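Shared Kitchen FAQ: Crockery, Benches and Clearing Up
Zurside Residence, ground floor
Updated Jun 1, 2026

Where does the crockery live?
Plates and bowls go in the lower cupboard, mugs on the shelf over the kettle. Each shelf is labelled on its front edge. Cutlery goes in the divided drawer.

Do the colours mean anything?
No. Plates, bowls and mugs are pooled between both kitchens and any colour can go to either one. Stack by diameter, largest at the bottom.

How high can plates be stacked?
18 to a stack for flat plates, 6 for bowls. Mugs are not stacked.

Can I leave dishes on the table or bench between meals?
For up to 3 hours. After that, anything left out is washed and put away by whoever is on the roster.

How should plates be picked up?
By the rim, one at a time. Sliding a plate across the bench scuffs the glaze on its foot, and the grit it leaves behind marks the white surface. Lift it clear before moving it.

What do I wipe the white surfaces with?
Warm water and a drop of dish liquid on a soft cloth. No scouring pads, no bleach. Dry the front edge as well, where water collects and lifts the trim.

Can food packages stay on the bench?
Unopened dry goods can stay at the back. Opened packets go in a sealed tub with your room number on the lid.

What if something is chipped?
Take it out of use and put it in the tray marked Repairs. Mayuree Boonyarit orders replacements each November.

The orange plate, above the table and on the bench:
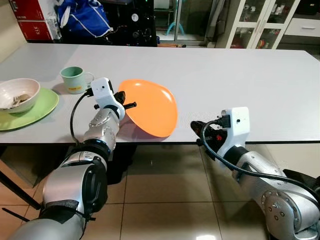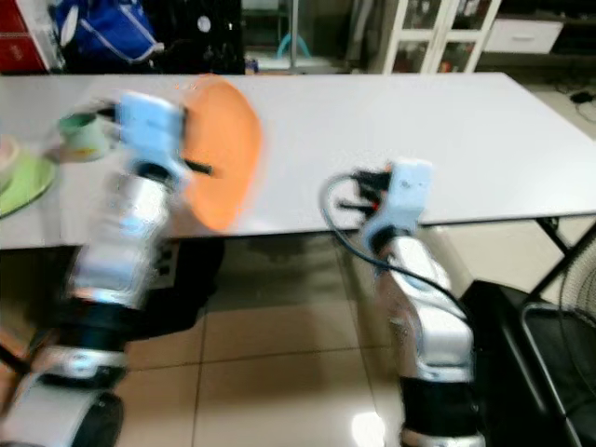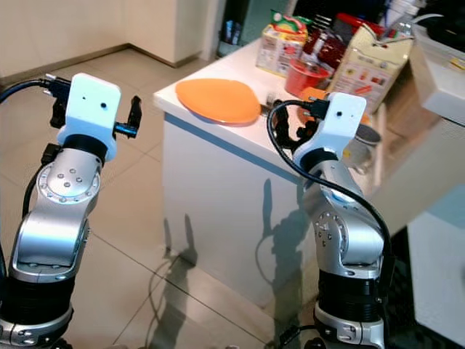
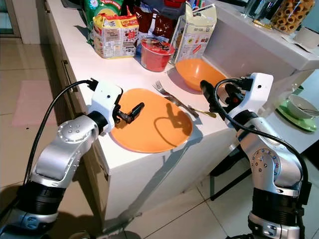

Ilse Prins writes that the limit of 6 is too generous for the deeper bowls, which jam together if they go in damp, and asks that they be kept to stacks of 4 until the second shelf is fitted.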